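Pumcombe Community Workroom
Progress report to the Gradeck Fund, second period

Summary

The workroom is open and in regular use. The money spent this period went on tables, shelving and storage boxes. Spending stands at $1,362, which is within the amount agreed for furnishing. The sewing corner is behind schedule and will carry over into the next period.

Work completed

The old folding tables have gone to the Tusis hall. We replaced them with five fixed tables supplied by Holovko. Each one was checked for level on delivery and one had its feet adjusted. Shelving is up along the back wall, and 70 storage boxes have been labeled by craft.

Groups now clear their own table at the end of a session. Items left behind go on the lost property shelf until the end of the month.

Condition of the tables

We were asked to report on wear. The white tops are easy to wipe and show marks early, so they get cleaned more often than the old ones did. The pale wood edging needs a damp cloth only. Cleaning spray should be kept off it. No top has needed repair.

White tabletop and light wooden edge strip, in both pictures; a few soft smudges show on the top in the second.

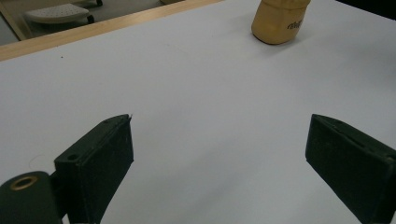
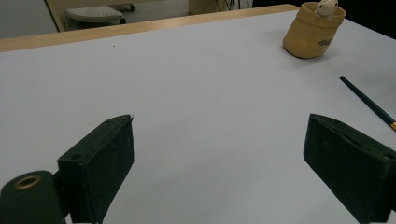

Work outstanding

The sewing corner is waiting on two electrical outlets. The electrician is booked for March. Until then, machine sewing stays in the side room on Saturday mornings.

Two shelves in the paint cupboard are too shallow for the larger bottles and will be moved down.

Budget

We are not asking for any change to the total. We would like to move the unspent part of the storage line to lighting, and need your agreement in writing before we order.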